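Andton open day recordings, README

Clips from the March open day at the Iltholm workshop. 133 clips, one folder per visitor session, 7 sessions. Wrist camera only, the side camera was not set up in time. Logs are in the same folders, same names. Questions to Nahom Nigatu.

Known problems: session 4 has no joint log. Clock on the arm computer was behind in the morning, fixed before lunch, so dont line up the early files by time. Audio stripped from everything. 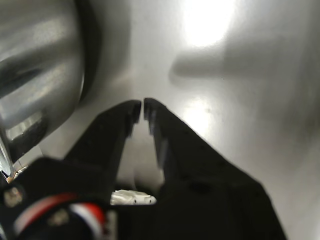
Visitors drove the arm themselves, with Folke Lindqvist on the stop button. Speed capped for the whole day. Glare on the light grey surface is strong in places and blows out to white, so go easy on any colour thresholds. Fingers are matte black and stay easy to pick out, even nearly closed with just a narrow gap at the tips. Focus is set close, anything bigger and further back goes soft.

Labels: start, grasp, release, end. Done by hand, one pass, not checked a second time. Failed tries are kept and labelled the same way, seperate column for outcome.

Moura scripts read the folders as is. Older versions want the log renamed first.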